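Home Preamps DI Boxes Headphone Amps Service Dealers Contact

Filed under: Preamps / Writing Room

Stuven Pukik 1004 – Two-Channel Preamp for Writing Rooms

The Pukik 1004 is a small desktop preamp with one microphone channel and one instrument channel. It was designed for people who write songs in pairs: one person singing, one person on guitar or keys, both going into a laptop without much setup. It sits between your microphone and guitar and whatever audio interface you already own. It is not an interface and has no USB port.

We started work on it after Ga-eun Min, a staff writer who had been using our older Zoren preamp, asked for a second channel and fewer knobs. The Zoren has a three-band EQ and a compressor, and she had both switched off on nearly every demo she sent us. The Pukik leaves them out. What you get is gain, a high-pass filter, a pad, and a level control for each output.

Microphone channel

The mic input is a locking XLR on the back panel. Phantom power is on its own switch, with a red light next to it, and stays off when you turn the unit on even if you left it on last time. The 12 dB pad is on the front. Most singers working close on a condenser will want the pad in for choruses and out for verses, so we put it where you can reach it with one hand – it makes a slight click on the recording if you press it during a take.

The high-pass filter has one setting. It takes out desk bumps and air conditioning and leaves a low male voice alone. If you need an adjustable filter, use the one in your software.

Instrument channel

The instrument input is a quarter-inch jack on the front. It takes passive and active pickups, and there is a switch for keyboards and other line-level sources. The jack sits far enough from the gain knob that a right-angle plug will not block it.

A thru jack on the back sends the untouched guitar signal to an amp or tuner. Gun-woo Seol on our bench checked it with long cables and a few noisy tube amps. When there was hum it came from a ground loop, and the ground lift switch beside the jack cleared it in those tests. Try that switch first if you hear a buzz.

Outputs

There are two balanced outputs, one for each channel, and a headphone output that carries both. The headphone mix has a single balance knob. Turn it left for more voice, right for more instrument. There is no way to bring playback from the computer into the headphones, so if you overdub a lot you should listen through your interface instead.

Power and case

The unit runs on the supplied wall adapter. It cannot be powered by battery. The case is folded steel with rubber feet, and it weighs 952 grams without the adapter. That is heavier than it looks on a spec sheet next to plastic units, but it keeps the box from sliding when a stiff mic cable pulls on it.

In the box

Pukik 1004 preamp
Wall adapter
Two short balanced cables
Printed quick guide
Spare rubber feet

Price

$119, sold direct and through dealers. The Na carrying sleeve is sold separately. It fits the preamp and adapter but has no room for a microphone.

Notes from users

Tươi Thân writes mostly at other people's houses and keeps the Pukik in a backpack. She told us the gain knobs moved in transit, and units from the second run have stiffer knobs. If yours is from the first run, service will fit the newer ones and you pay shipping one way.

Hyun-seo Cheon uses the mic channel for voice and the instrument channel for an old electric piano with a weak output. He runs the gain nearly all the way up and finds the hiss acceptable for demos. We would agree with that, though for a final recording we would look for a piano with a healthier preamp of its own, or use the Zoren, which has more gain to give.

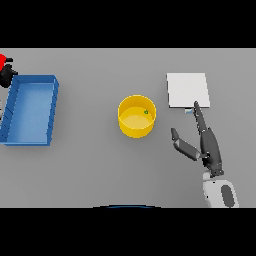
SERVICE AND QUESTIONS

Can I use both channels for vocals?
Only with a separate mic preamp ahead of the instrument channel, set to line. Two singers on one mic works well enough for working out harmonies.

Will it work with a ribbon microphone?
Yes, if the singer is close and reasonably loud. Check that phantom power is off before plugging in.

Can it be rack mounted?
No. We looked at brackets and decided against them.

Does it need warming up?
No. Wait a few seconds after switching it on for the outputs to unmute.

Si-eun Han handles repairs and parts. Write to her through the contact page with the serial number from the underside of the case and a short note on what the unit is doing. Please hold off on sending it in until you have a return number. Units bought used can be serviced at the normal bench rate. First-run knob replacements will be taken through the end of August.

Page updated 29/07/2020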